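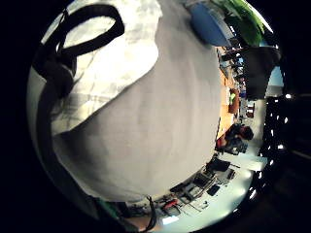 Section 2: Setting up your Laizer water softener

Last gone over on May 21, 2021, after I'd fitted my second one.

I wrote the first version of these notes for a neighbour in Dadstead, where the water is so hard that my old kettle looked like the inside of a cave. The leaflet in the box is fine as far as it goes, but it skips the bits that had me sitting on the kitchen floor with a torch. So this is how I do it now. I'm assuming you've done Section 1 and the pipes are already connected, with the bypass valve still set to BYPASS.

Before you start

You'll want a jug, a towel, a bag of tablet salt and your hardness figure. Mine came from the water company's website (you put your postcode in). If you can't find it, the Istora test strips from the hardware shop in Felville do the job well enough.

Caution: leave the unit unplugged until step 4. I plugged mine in early and it tried to run a cycle with no water in it, and the noise was horrible!

1. Check the cabinet is standing level. Mine leaned towards the wall, so I wound the front left foot down a turn or two and it stopped rocking.

2. Pour two jugs of water into the salt cabinet – only for this first fill, the unit looks after itself later on.

3. Tip in the salt. Keep it below the line moulded inside the lid. I overfilled mine in February and the float stuck, so I spent an evening scooping tablets out with a mug.

4. Plug in and wait for the display to settle. It shows a row of dashes first, then the clock. If you still have dashes after a few minutes, take the plug out, have a cup of tea and try again.

5. Set the clock. Do get this right, as the unit cleans itself in the small hours and you can hear the drain gurgling if your bedroom is anywhere near it. My first go was twelve hours out and it started in the middle of lunch.

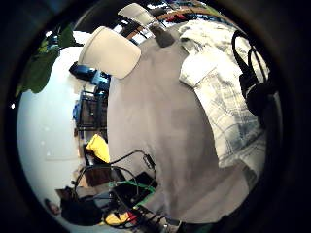 6. Hold SET until the hardness number flashes. It comes from the factory at 200. Mine is now 272, and I got there with the plus button, which creeps up one at a time unless you keep your finger on it.

Note: if you go past your number, you can't go back down without leaving the menu. Press SET twice and start this step again.

7. Turn the bypass valve to SERVICE, slowly. Go a quarter of the way, listen for the hiss of air, wait until it stops, then turn it the rest of the way.

8. Run the cold bath tap until the water comes clear. It may be a bit cloudy or brownish to begin with.

9. Feel round every joint with a dry hand. If one's damp, go back to BYPASS before you touch the nut.

Reading the counter

Press the arrow once and you get the litres left before the next clean. Mine said 1,119 on the first evening. It drops quickly on washing days, so don't worry if yours looks low by bedtime. Topping up the salt and resetting the low-salt light are in Section 3.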